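3.2 Surface gloss and reading comfort

Matte and glossy desk finishes were compared under the same ceiling lights. 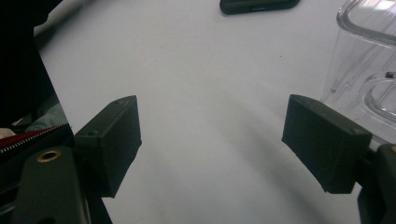

Participants read printed pages for 50 minutes at each desk and then filled out the comfort form used by Kawaguchi in the earlier office survey. Of the 1,175 forms returned, 728 came from people who wore glasses. Scores for the matte finish were higher in both groups, and the gap was wider among those with glasses. Room temperature was not controlled, and four sessions held in October were dropped after a lamp failed.

Figure 4. White matte tabletop under uneven light.

Wragg reported a similar result for wall paint but used a shorter reading period. We did not test colored finishes, so the results apply only to white desks.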